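Ticket 51: Hair dryer trips outlet when switched to high
Product: Virkard travel dryer, black
Status: Closed
Opened: February 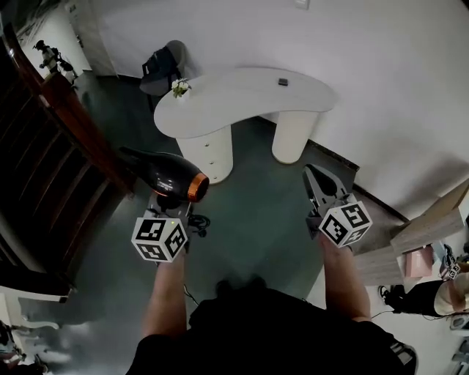
Reply from Rerau support: Please confirm whether the dryer cuts out or the outlet does. If the reset button on the outlet has popped, the dryer itself may be fine. Also tell us what else is on the same circuit.

Customer update, 8:40 a.m.
The outlet button pops. It happens on high heat only, a few seconds after switching over. Low heat and the cool setting run as long as I want. There is a space heater and a lamp on the same wall.

Rerau support
Thanks. Please try these in order and note the result of each.
1. Unplug the heater and run the dryer on high.
2. Move the dryer to a kitchen outlet, no extension cord.
3. Take off the rear filter cover, brush out the lint and repeat step 2.

Customer update, 6:15 p.m.
Step 1 - still trips. Step 2 - runs fine on high for 200 seconds, then I turned it off. I did step 3 anyway and there was a lot of lint. Back in the bedroom it trips again. I also tried an old Urnmont dryer in the bedroom outlet and that one trips it too.

Rerau support
Two dryers tripping the same outlet points to the outlet or the wiring behind it. Please stop using it for anything with a heating element and have it checked. We are not sending a replacement dryer at this stage.

Customer update
Electrician came. Loose neutral on the outlet, and the outlet was old. New one fitted, 80 dollars with the call. Dryer works on high. You can close this.

Closed by support. Cause: house wiring. No parts shipped.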